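Clear Desk, Clear Handover: Shared Workstations at Mestdale
Speaker notes, staff briefing, 28 May 2024
Speaker: Woo-jin Kang

Opening (3 minutes)

Welcome colleagues from Fashola and Flukham. Confirm that everyone has the one-page handout. State the purpose of the session: to agree on what stays on a shared desk at the end of a shift and what goes.

Remind the room that the February walk-through was carried out without notice and that no desk is being singled out today. Do not take questions on seat allocation. Those go to Facilities.

Drinks at the desk

The policy permits drinks in bottles with a screw cap. It also permits mugs, provided they are emptied and returned to the kitchen before handover. A mug left on its side on the mat does not meet the standard, whether or not there was anything in it. Sockets and cables are the main concern, and drinks should be kept on the far side of the desk from the power strip wherever the layout allows.
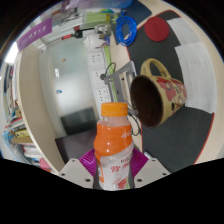
Milovan Mujić has asked that it be recorded that the kitchen at Grunomthorpe closes before the late shift ends, and that staff there have nowhere to return a mug after that hour. Acknowledge the point. A rack will be placed outside the kitchen door, and the rule applies at that site once the rack is in place.

Pause here. If there are further comments about kitchens, take no more than one or two and move on.

Paper, pens and small items

Handwritten notes are the most frequent item left behind. A pad with writing on it should go into a drawer or a locker at the end of the shift, even where the notes seem unimportant. Pens may stay if they are in a holder. Tissues are supplied and the pack may remain on the desk - used or crumpled ones go in the bin. Packets and food packaging are to be cleared by the person who brought them.

Mention that coasters and desk mats belong to the desk and should not be moved between rooms.

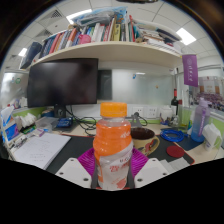
The handover routine

Allow 15 minutes for this section, including discussion.

Cables that are not in use are to be coiled and set at the back of the desk. The mat is wiped last, after everything personal has been removed. The incoming colleague checks the desk and signs the card. If the desk is not clear, the card is left unsigned and the shift lead is told - please do not leave notes for one another on the mat.

Close by thanking the Flukham team for trying the card first. Slide 11 has the contact details.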